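Poltisside opens household sorting room in Kakumgate

KAKUMGATE — Poltisside has opened a household sorting room on the second floor of the Sithole building, where residents can practice laying out, grouping and packing small everyday goods before a move.

The room is set up with cloth-covered tables and uses ordinary items: bottles, boxes, paper and bags. Sessions run for 2 hours and take up to eight people.

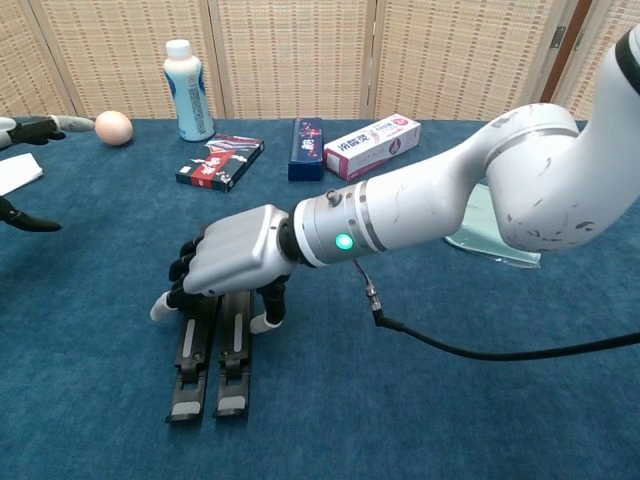 Each session starts with a mixed table. People decide what belongs together, what needs to stand upright and what can lie flat, then pack it all away.

"Most of us leave the small things until last, and they end up in one big box," said Keabetswe Baloyi, who manages the program. "We want people to get an hour or two of practice at it."

A trial in Ukside drew 2,577 bookings over 12 months. Poltisside will keep that location open — with shorter hours — through December.

Bottle, boxes, paper and a mint-green bag on a sorting table.
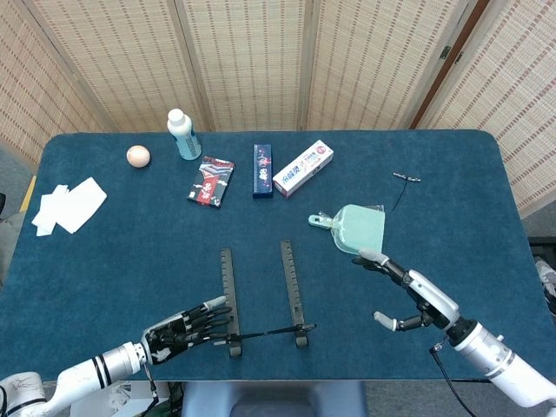 A table with goods laid out at the Kakumgate room.

Booking is open now at the front desk of the Sithole building. Sessions are free for Kakumgate residents.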